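Minutes, Dunmont Street Swap Club, August 2026

I took notes again (my turn, I think, forever), so please forgive the scribbles. We had 15 people in the back room at Wallner, plus a baby who slept through the budget.

**Last month's notes** - approved, with one fix. I wrote that the Garkance table was staying, and it's going. Sorry!

**Swap day.** It went really well, I thought. We had 164 items come in, and the kids' books went first, same as always. Puzzles were slow. There was a long talk on whether to keep taking puzzles with missing pieces, and we agreed to say no unless the bag is marked. I voted the other way, but fine.

**Cords and chargers.** The cord bin is a mess and we all know it. From now on a cord comes with the thing it belongs to, or it goes in the spares box by the door. Please tie them up before you drop them off - a twist tie is plenty.

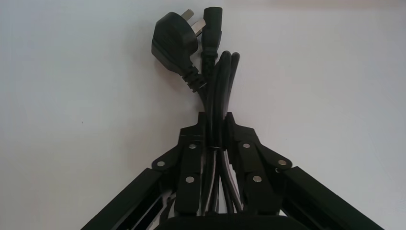 *Power cords, plug end and appliance end.*

We also want tags on them saying what they fit. I said I'd buy the tags, so remind me.

**Money.** We took in $164 less than last summer's sale, mostly from the bake table being so small. Room rent goes up by $9 in the fall. We talked about asking for a dollar at the door and got nowhere, so it's back on the list for next time.

**Nestent.** They've offered us shelf space over the winter, free, as long as we clear out by spring. Everyone was very happy with this! Motion to accept, passed, no one against. 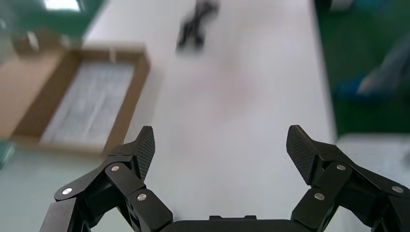 ### Tables and Setup

We're keeping the white tabletops for small stuff and moving clothes to the racks. Setup starts 15 minutes earlier next time, and whoever has the long tablecloths, please bring them back washed.

**Still open:** door fee, new sign, who brings coffee. I can do the coffee if somebody else does the cups.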